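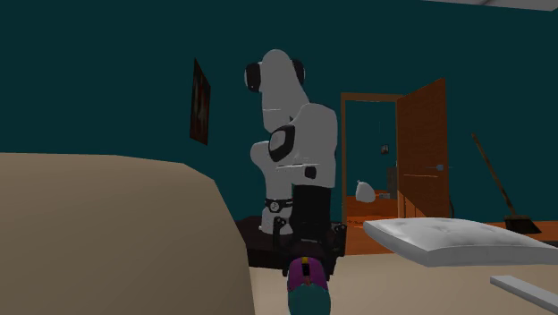

Plokberg, July

Last updated: July

What the Creek Does at Night
Project report by Hertta Kettunen and Fasil Bogale

We wanted to know if the Morka, the little creek that runs behind our school, changes between day and night. Everyone here walks past it and almost everyone thinks of it as a ditch (we did too, before this!). Our teacher, Tuulikki Hämäläinen, let us borrow two water thermometers and a kit for measuring dissolved oxygen, and off we went.

We picked 3 spots. Spot A is under the footbridge, where it's shady all day. Spot B is the wide, slow part next to the soccer field, full of green weed. Spot C is farther down, where the water drops over some rocks before it goes into the pipe at Ondport Road. At each spot we took the temperature, the oxygen reading and a jar of water to look through against white paper. We did this in the afternoon and again after dark, with Fasil's older cousin along to hold the flashlight.

The big surprise was Spot B. In the afternoon it had the most oxygen of all the spots, and you could see tiny bubbles sitting on the weed like beads. We were so excited about those bubbles! Plants give off oxygen when they make food from sunlight, and we had read that in class, but seeing it stuck to the leaves is a different thing. After dark the same spot had the lowest reading of the three. The plants stop making oxygen when the light goes, but they keep using it, and so do the snails and everything living in the mud.

Spot C hardly changed between our visits. We think the rocks are the reason, as the water gets stirred up with air there day and night. Spot A was somewhere in the middle and a bit boring, except for one evening when we found a caddisfly larva in its case of sand grains. Hertta drew it and the drawing is in the back of our notebook.

Over the whole project we wrote down 416 readings. Not all of them are good. On one of the first evenings we forgot to rinse the sample bottle between spots, so we crossed those numbers out and left them out of the graphs. One thermometer also read a little higher than the other, and it took us far too long to notice. We fixed it by standing both in the same bucket and working out the difference.

Jucélia Teixeira, who teaches the grade above us, asked a really good question when we presented: would cloudy days look like a weaker version of night? We had only 2 cloudy afternoons, and on both of them Spot B was lower than on the sunny ones. That fits, but two days is too few to say much. We would love for next year's class to try it, and to go out just before sunrise too, when the oxygen ought to be at its very lowest. Our latest reading was at 10:40 p.m. and our parents were firm about that.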